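Home Kitchen Skills for Newly Housed Residents
Progress report to the Wullstead Community Fund
Reporting period: spring through August
Prepared by Wenche Nyberg, program coordinator, Makport Neighborhood Table

Dear Gunnel and everyone at the Fund,

Thank you for your patience with the date of this one. You very kindly gave us an extra couple of weeks while we were between bookkeepers, and I have tried to repay that by being thorough, though I know from last time that my idea of thorough and yours are a few pages apart. I will do my best.

As you will remember, the grant pays for a course of home cooking lessons for people who have moved into their own place after a long stretch without a kitchen – from shelters, from hospital, from a sister's couch, in one case from 11 years of boarding houses. The housing agencies do a fine job of getting people a key and a bed. What we found when we first started talking to tenants was that the stove often went untouched for months. People were living on cereal and gas station sandwiches in apartments with perfectly good ovens, and they were a little ashamed of it, and they did not bring it up unless asked twice.

Who came

We enrolled 40 residents in this period, which is the number we promised you in the application. They came mostly from the two Grokdale buildings, with a smaller group from the row of duplexes behind the bus depot. We had expected the duplex tenants to be the harder ones to reach, being further away, and in the end they were the most faithful. I put this down to the bus stopping right at their door and to Kiprono Biwott, who teaches the early evening group and who telephones people the day before to tell them what is for supper. He does this without being asked and I have stopped telling him he doesn't need to.

Of those 40, nine left before the end. Three moved out of the area, two found jobs with evening shifts (good news, even if it cost us two good students), and the others drifted off in ways I can't fully account for. I wrote to each of them and heard back from one, who said she had learned what she came for, namely rice. I have counted her as a leaver in the figures because that is what your form asks for, but I would be glad to talk about whether a person who comes for rice and gets rice should go in that column.

What we taught

The course still runs on the pattern Jagadeesh Warrier wrote for the pilot: a pot of something, a pan of something, a tray of something, and then what to do with the leftovers. We made two changes after the first group finished. The knife lesson moved from week one to week three. Several people told us they found it alarming to be handed a large knife on their first evening among strangers, and when they put it like that we could only agree. The other change was to drop the printed recipe binder. It was handsome and it cost too much and most of them stayed at the back of a closet. In its place each person now gets a single stiff card per lesson with a hole punched in the corner and a loop of string, so it can hang off a cupboard handle. The cards get splashed and bent and written on, and that pleases me very much.

Hiyori Takeda joined us in the spring to teach the soup and noodle evenings and has turned out to be the person everyone wants to stand next to. She grew up over her family's lunch counter and has strong views on onions. Under her, the stock lesson has become the most popular one in the course, ahead of pancakes, which I would not have believed. She has also begun a little side session for people with sore hands or weak grips, going through which jobs can be done sitting down, which vegetables are worth buying frozen, and how to keep a board from sliding. That was not in our application. It costs nothing beyond her time, which she has given freely, and I would like to see it properly paid for next year.

Setting up a kitchen that somebody will use

The part of the work I had underestimated is the counter itself. People can follow a lesson very well in a teaching kitchen and then go home to a counter covered in mail and medicine bottles, with the one saucepan under the sink behind the bleach. So we added a home visit for anyone who wanted it, and most did. We go over with them what should live out in the open and what can be put away. Our advice is plain enough: the board stays out, in the middle, where it gets in your way a little. Fruit goes where you can see it. Whatever you heat food in most often gets the easy spot near the outlet. In a good many of these apartments that is a toaster oven, and we have rewritten several of the tray suppers to suit one, with smaller pieces and a smaller tray.

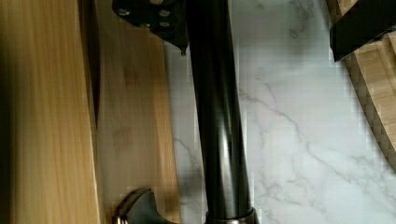
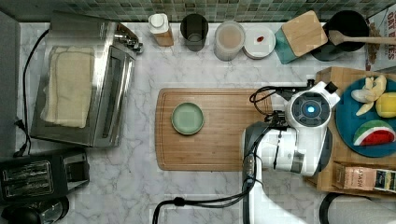
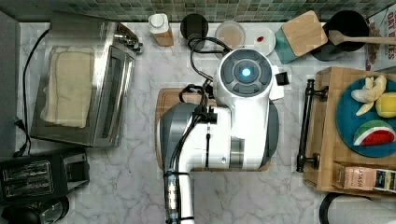
Kitchen counter with wooden boards; the toaster oven and folded towel are in the second and third pictures.

Going by what we hear on second visits, the board is the thing that sticks. Once it has a place of its own, supper seems to follow more often. I should be careful here, as we are working from people's own word and they are fond of us and would like us to be pleased. Jagadeesh has suggested a simple refrigerator chart, where you make a mark on any day you cooked something hot. We tried it with the second group, and those who kept it up enjoyed it, but the ones who fell behind felt scolded by it and two of them took it down before we came. We are thinking again. If the Fund has seen another grantee handle this gently, I would be grateful for an introduction.

Money

The full statement is attached separately in the format you sent. I will only mention the lines that moved.

Food came in under budget, thanks mainly to Hoàng, the grocery on the corner, where the family lets us order at the wholesale price and holds back vegetables that are sound but homely. Bus fares came in over, for the happy reason of the duplex group's attendance. The starter kits (a saucepan, a frying pan, a board, a knife with a sleeve, a wooden spoon and a dish towel) went up in price between the quote and the order, and we made up the gap out of the food savings, as you agreed by phone in the early summer.

When all of that is done there is $1,803 left unspent. We would like your permission to carry it forward into the autumn groups. My first choice would be to spend it on Hiyori's sitting-down sessions. My second would be a replacement for the teaching kitchen's back left burner, which now lights only for Kiprono, and only when he talks to it. I realize the landlord ought to be paying for that and I have written to them twice.

What went less well

The Saturday-morning idea from our application never got going and I don't think we should keep pretending it will. We offered it, two people signed up, and both of them switched to evenings when they heard that was where the company was. We folded those hours into the evening groups.

We also had a rough patch with the room. The building changed its door code without letting us know, and for one lesson a dozen people stood in the drizzle with their aprons on while I telephoned everyone I could think of. Kiprono taught the first half of the lentil lesson on the steps, out loud, from memory. We lost no students over it, but I would not like to do it again, and we now have a key of our own on top of the code.

Then there is the matter of childcare. We said we would look into it, and we looked, and everything we found needed either a second room or a licensed sitter, and we have neither. Some parents bring their children and seat them at the end of the long table with peas to shell. It works for the patient ones. For the toddlers it does not work at all, and I believe it is why at least two mothers in Grokdale have not signed up. I will bring you a proper costing before the next round.

Something from the last evening

Each group finishes with a supper where every person brings one dish they made at home, on their own stove, with none of us in the room. The second group's table had two pots of the same bean soup, tasting nothing like each other, and a tray of chicken thighs that was gone before I got a plate. A gentleman who had told me in his first week that he was only there to keep his caseworker happy brought a rice pudding. He had made it three times that week to get it right and had given the first two to his neighbor across the hall, and the neighbor has now put her name down for the autumn.

Looking ahead

The next groups begin once the school year has settled, with Hiyori and Kiprono each taking one and Jagadeesh standing in where needed. There are 3 people on the waiting list already from the building on the far side of the depot, which we have never drawn from before, and I would like to hold an open supper there so they can meet us and decide whether they like our cooking.

Gunnel, you asked when we last spoke whether you might come and sit in on a lesson. Please do. Any evening will suit us, but the stock lesson is the one I would choose, and you should come hungry and wear something you don't mind getting onion on. Doors open at half past five and we sit down to eat at seven.

With warm thanks to you and the board,

Wenche Nyberg
Makport Neighborhood Table

Attachments: financial statement; attendance by group; lesson cards (full set)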